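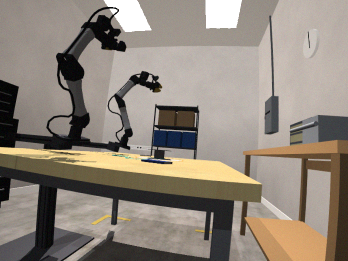
Figure 6.1. The two-arm cell, modeled in simulation, with both arms mounted at the back of the bench.

Chapter 6
Cable Work: Setting Up and Looking After the Cell

In the earlier chapters we worked with one arm and with rigid parts. A rigid part is easy to plan for. When the gripper holds it at one end, we know where the other end is. A cord does not give us this help. It bends under its own weight, it keeps the shape of the spool it came from, and it can catch on anything that stands higher than the table top. For this reason a cell for cable work must be prepared with more care than the student may expect.

The cell used in this chapter is the Lusar bench of the Kunar course. It has 2 arms on one side of a wooden top. We first build and test every setting in the model, and only after this we copy the settings to the real bench. The student who has no access to a bench can do all exercises except 6.9 in the model alone.

6.1 Before the arms are moved

Begin with the bases. Each base is held by bolts, and these bolts become a little loose after some weeks of work. In our cell they are checked every 70 working hours. Tighten them in a cross pattern, a quarter turn at a time, and then repeat the reference move from Section 4.3. If the reference move is done first and the bolts after, the calibration is lost and the work must be done again.

Next, look at the cables of the arms themselves. Each arm needs a free loop of cable beside its lower joints. A loop that is too short will pull on the connector when the arm turns to its limit. A loop that is too long can touch the table and sweep away small parts. Turn each joint slowly by hand control and watch the loop through the full movement.

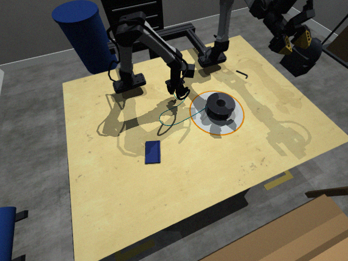

The cord must leave the spool without a sharp bend. If the gripper pulls straight up, the cord rubs against the flange, and after many cycles its surface becomes rough. It is better to pull low and to the side, and to leave some slack on the table. The slack also protects the wrist sensor, which reads every small pull as a force. In the Drirnlow program the slack is given by one value, the feed length. Set it to 188 mm for the first trials and change it only in small steps.

Where the spool stands is also part of the setup. Its place must be within the reach of the gripper at a comfortable wrist angle, and it must be the same place in the model and on the real bench. An error of 2 mm is acceptable here. A larger error will appear later as a missed grasp, and the student will search for the fault in the program, where it is not.

6.2 The gripper fingers

The finger surfaces wear faster than any other part of the cell. Bíró pads are used in all our exercises. Clean them with a dry cloth before each series and inspect them under a side light. A pad with a groove along its middle will hold a thick cord well but let a thin one slip, so the two kinds of trial should not be made on the same worn pad. The method for changing the pads is as follows.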